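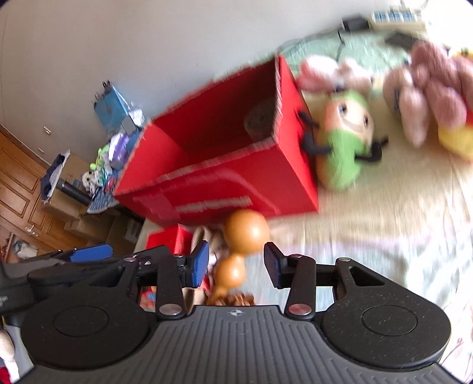 4. Setting the focus before cutting cardboard

The Kivton cutter must be focused again each time you change the material. Thin card and corrugated board do not have the same height. Remove all tape before cutting.

1. Lay the board flat on the honeycomb table.
2. Lower the head until the gauge touches the board.
3. Set speed to 65 and power to 68.
4. Press Frame, then Start.

Caution: do not leave the machine alone during cutting. 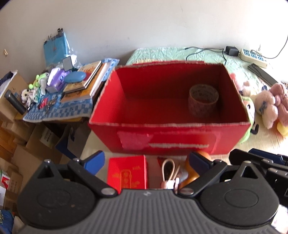 Red box with one roll of tape inside.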